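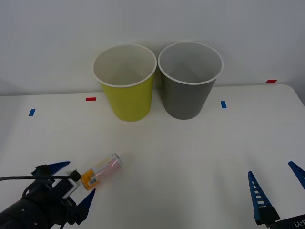

Teaching by demonstration

Teaching by demonstration is a way of getting a robot to do a job by showing it the job. A person either takes hold of the arm and moves it through the motions, or steers it from a short distance using a controller, while a computer records where the arm goes and what the cameras see. A learning program is then trained on many such recordings until it can attempt the task by itself. It is one of the liveliest corners of robotics, and one of the few where a newcomer can be doing useful work on the first morning.

The method is also called learning from demonstration or imitation learning, although the second name more properly covers the training stage. Each recorded attempt is known as a demonstration or an episode.

Guiding by hand

In hand guiding, the motors are set so that the arm gives way when pushed. The teacher grips the wrist and walks it through the task, feeling the weight of the arm and the moment a finger touches the table. Paint-spraying robots were being taught in this manner decades ago, and the idea is still hard to beat for single-arm jobs with one clear path.

Its drawback is that the teacher's own hands and sleeves end up in front of the cameras. A program trained on those recordings may come to expect a human forearm that will not be present later on. Guiding two arms at once is also awkward for one person, particularly if the grippers have to open and close at different moments.

Remote control

Remote control, or teleoperation, keeps the teacher out of the workspace. The commonest arrangement for two-armed work is the leader and follower pair: the teacher holds two light arms, the leaders, and two working arms copy every movement. Squeezing a trigger on the leader closes the fingers of the follower. Other set-ups use hand-held motion controllers, a headset, or a glove.

Good operators develop a style that is wonderful to watch. They slow down just before contact, keep the wrist level, and avoid the little hesitations that a learning program would otherwise copy faithfully. Amber Parsons, who trained operators at Zastomik, used to tell beginners to move "as though somebody is learning to write from your handwriting". Most people need some practice before the delay between hand and gripper stops bothering them.

The tabletop task

Much teaching is done at a plain table with household objects. Paper cups, drinks cans, sponges and spoons are cheap, easily replaced and surprisingly demanding. A paper cup crushes if the fingers close too far. A can lying on its side may roll away when nudged, and to stand it up the gripper has to take hold of it at a sensible point, turn it, and let go with the base flat on the table. A pair of cups side by side, one yellow-green and one grey, adds a choice: the task may be tied to one colour, and the arm has to reach the right one without disturbing its neighbour.

Two arms make the whole business richer. An object can be picked up on the left, passed across the middle and set down on the right, and the handover is often the hardest part of the episode. Both grippers must hold the object for an instant, and if one lets go early it drops. Many teams start with the arms taking turns and bring in handovers once the simpler movements are reliable.

Markers and starting positions

Short strips of coloured tape on the tabletop are a common sight. They serve as position markers, so that objects can be put back in known places between episodes, and two colours allow two sets of places to share the same table. The Vokbridge handbook, written by Joanne Pearce and Peiyu Lu, recommends setting objects down near a marker and never exactly on it. A robot that has only ever seen a can at one spot tends to reach for that spot whether or not the can is there!

The handbook also suggests changing the angle of anything that lies down. A can pointing towards the gripper asks for a different grasp from one lying across it, and both should appear in the recordings. Tape left in view becomes part of what the cameras see, so some laboratories lift it before the last batch and others keep it down throughout, including during testing.

Fingers

The shape of the fingers matters a great deal. Long tapered fingers reach between objects that stand close together. Fingers with a ladder of openings along their length are often made from a springy material, and bend around whatever they press against, which forgives small errors of aim. Bright colours help a person to judge from a screen whether the fingers are open. Dean Kershaw's notes on gripper care, circulated at Whitlock, advise replacing both fingers of a pair together, as a worn one lets objects twist in the grasp.

How many demonstrations

There is no fixed number. A simple pick and place may be learned from a few dozen episodes, while tasks with a handover usually want more. In the Hurkent trials, led by Chae-won Do, the first batch for a cup-and-can task held 34 episodes and the second brought the total to 100. The team set 80 of these aside for training after removing the ones with long pauses or dropped objects, and kept 10 for checking. Failed attempts need not be thrown away – an episode in which the operator fumbles and then recovers can teach the robot how to recover too.

See also

Teleoperation
Imitation learning
Two-armed manipulation
Soft grippers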